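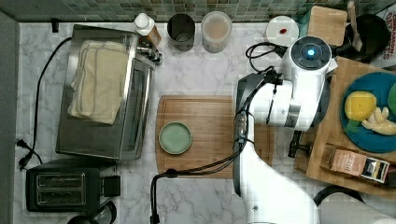
Elen (balneario)

Compartir · 15 comentarios

Elen es una localidad termal y de veraneo situada en la orilla norte del río Stiva, a medio camino entre la estación de Kamby y ninguna otra parte. Vive del turismo de salud, del turismo de parejas que discuten sobre el turismo de salud y, en los últimos años, de las escapadas de fin de semana. El casco antiguo se recorre a pie en una mañana, aunque las guías locales insisten en que hacen falta tres días.

Toponimia

El origen del nombre es objeto de disputa. La versión más repetida en los folletos lo relaciona con una dama que habría recuperado la juventud al caer vestida en el manantial. La versión de los filólogos habla de una palabra antigua para «barro». El ayuntamiento imprime la primera en las bolsas de tela y deja la segunda para las jornadas de estudio, que se celebran en temporada baja.

Historia

La explotación comercial de las aguas se debe al médico Wendelin Hollenstein, que llegó al valle para curarse un reúma y se quedó para cobrar por el de los demás. Su tratado sobre las propiedades del manantial enumera 198 dolencias susceptibles de mejoría, entre ellas la melancolía, la gota, el hipo persistente y «la afición inmoderada a la correspondencia». No consta que revisara la lista, pese a que la gota aparece dos veces con distinta ortografía.

El gran establecimiento termal se inauguró un mes de julio, con banda de música y una tormenta que obligó a trasladar los discursos a la sala de calderas. El edificio, de galería acristalada y escalinata doble, se diseñó para una clientela que viajaba con baúles. Cuando llegó el ferrocarril, los propietarios de las tierras llanas pidieron tanto por ellas que la vía acabó pasando por Kamby, al otro lado del monte. Ambas localidades se consideran desde entonces víctimas de la decisión.

Tras una larga decadencia, durante la cual la galería sirvió de almacén de patatas y, brevemente, de pista de patinaje, las termas volvieron a abrir con menos salas y tarifas más ambiciosas.

Aguas y baños

El agua brota templada y con un olor que los carteles describen como «mineral». Se bebe en vaso pequeño, de pie y sin conversar, según una costumbre que los habitantes presentan como ancestral y que figura por primera vez en un reglamento de Hollenstein contra los corrillos. El circuito habitual comprende piscina caliente, piscina fría y una sala de reposo en la que está prohibido roncar.

El barro se aplica en sesiones de 15 minutos. Los visitantes suelen salir convencidos de que ha pasado una hora, cosa que unos atribuyen a la relajación y otros al reloj de la pared, parado desde la reforma.

Acceso y transporte

Elen carece de estación propia. Desde Kamby parte un autobús cuyo horario coordina con los trenes de un modo que los usuarios califican de teórico: sale puntualmente antes de que llegue el tren. La alternativa más agradable es el Aliyu, barco de fondo plano que remonta el Stiva en los meses cálidos. El trayecto dura más que el del autobús, pero hay bar a bordo, y en la práctica son muchos los viajeros que no advierten la diferencia.

El aparcamiento público del embarcadero se inunda con las crecidas. Un letrero lo advierte, en la parte que se inunda.

Gastronomía

La especialidad es la torta de Elen, masa seca de anís concebida para acompañar el vaso de agua y disimularlo. Se vende en cajas metálicas y admite conservaciones muy prolongadas sin cambios apreciables de textura, ni a mejor ni a peor. Las dos pastelerías de la plaza se declaran fundadoras de la receta y comparten medianera, proveedor de anís y un pleito.

Los restaurantes de la ribera ofrecen trucha. La carta suele incluir otros platos, de los que ese día no queda.

Turismo contemporáneo

El perfil del visitante cambió a raíz de la publicación de «Una maleta para las dos», de la cronista de viajes Leilani Abernathy, que relata una estancia en el balneario con su madre. El libro dedica un capítulo entero a la búsqueda de un albornoz de la talla adecuada y presenta Elen como «el único sitio donde mi madre ha estado callada en público». La frase se tomó por un elogio. A partir de entonces se multiplicaron las reservas de madres e hijas, grupos de amigas y despedidas de soltera, estas últimas con resultados desiguales en la sala de reposo.

Los hoteles respondieron con paquetes temáticos. El más vendido incluye dos noches, circuito termal, paseo en el Aliyu y una cena con vistas al Stiva, sujetas a niebla. Fuera de paquete, los aficionados recomiendan la subida al mirador a primera hora, antes de que abra el quiosco, y el mercado de segunda mano de los soportales, buen lugar para encontrar vasos termales con el escudo antiguo y tratados de Hollenstein sin abrir.

Fiestas

La bendición del manantial se celebra en julio. Las autoridades beben un vaso de agua ante el público y sonríen. El acto concluye con fuegos artificiales en la orilla contraria, por acuerdo con las aseguradoras.

En la cultura popular

Una serie policíaca ambientó en Elen su segunda temporada, rodada por razones de presupuesto en Kamby. La oficina de turismo organiza una visita guiada por los escenarios, consistente en señalarlos desde el mirador cuando el día está claro.

Véase también

Kamby
Río Stiva
Torta de anís

Última revisión: 13/01/2019

Compartido 198 veces

Utilizamos cookies propias y de terceros para mejorar su experiencia de navegación. Si continúa leyendo, entendemos que acepta su uso. Aceptar · Más información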